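## Chapter 4: Why things cost what they cost

I once spent a whole afternoon in a shop called Skukier trying to decide between two desks. One was 358 pounds and the other was 1,299, and as far as I could tell they did the same job (you put things on them, and the things stayed put). I went home with neither, and a nagging question that has kept me busy for most of my working life: where does a price come from?

My first guess, and probably yours too, was that somebody adds up the wood, the screws and the wages, pops a bit on top for profit and prints the label. Economists call this cost-plus pricing, and plenty of firms do work this way. Take Bandetti, a small furniture maker we'll meet again in Chapter 6. It spends 800 pounds making its best desk, so it would be daft to sell it for less – at least for very long!

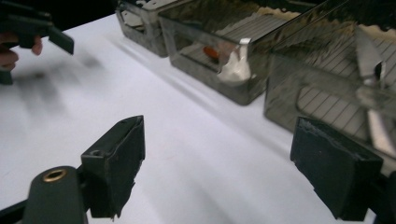
But costs only tell you the lowest price a seller can live with. They say very little about what a buyer will pay, and that's where things get interesting. Suppose Bandetti has a rival down the road, Hekell, with a desk that's nearly as good and quite a bit cheaper. Some customers will wander off to Hekell straight away. Others will stay loyal, perhaps for the delivery, perhaps out of habit, and Bandetti needs to work out how many of each there are before it touches the label.

We call this **price sensitivity**, and you've felt it yourself. If your usual loaf went up by 22 pence tomorrow, would you switch? I grumbled for a week when mine did, and carried on buying it.

In this chapter we'll start with demand curves, drawn slowly and with no algebra until section 4.3. Then we'll follow Lill, a market town with far too many furniture shops, through one busy September of price cuts. Keep a pencil handy, as you'll be drawing the first curve yourself on the next page.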